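Stuvico Roy 2.1: motion planning and scheduling for two-arm cells

Roy is Stuvico's planning package for benches where two arms share one workspace. It takes joint states and a fixed camera feed, keeps a collision model of both arms, and hands out time-stamped trajectories to whatever controller sits underneath. We ran it for most of February on a two-arm bench, replacing Pamau, which we had used until then.

Installation is a single package plus a description file for each arm. The calibration wizard asks for 13 poses per side. It rejected our first set without saying which pose was at fault, and the log only gave a residual. Tharindu Miah wrote a short script to plot the errors per pose, and the second set passed.

The main attraction is the shared-zone handling. Pamau locks the whole overlap region for one arm while the other waits. Roy reserves swept volumes in short time slices, so both wrists can be over the same part of the bench provided the volumes stay apart. With the clearance margin at its default, the planner refused most close approaches. We reduced it in steps until the grippers could work near one another over small items.
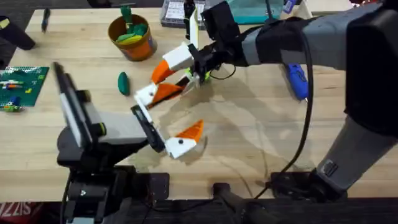
Both grippers near the centre of the bench, the left one open, modelling clay and LEGO bricks to the left.

We logged 1346 planning requests. Median planning time was 66 ms, against a control budget of 100 ms. The slow cases were nearly all ones where both arms had a goal inside the overlap and the solver had to reorder them. When it runs over budget, Roy holds the last safe pose and retries. This is the correct behaviour, but the retry is silent unless verbose logging is on.

Perception is the weaker half. The bundled segmenter, Lito, copes well with rigid items against plain wood. Soft material is less reliable: a lump of clay was often given a new object ID after being squeezed, and any task holding a reference to the old ID then failed. Nilton Villanueva got round this by matching on position and colour outside Roy. Cables are not modelled at all. We added a static keep-out box by hand, which costs some reach on the right arm.

The tooling is decent. The replay viewer scrubs both arms on one timeline and shows reserved volumes, and it found two faults in our own task code. Exported logs are plain CSV. The Python bindings are complete, the C++ headers less so, and several functions in the documentation have been renamed since it was written.

Verdict: worth the change from Pamau if the arms need to work close together. If they mostly keep to their own halves, the gain is small and the calibration is tedious. Budget time for replacing Lito if you handle anything that changes shape.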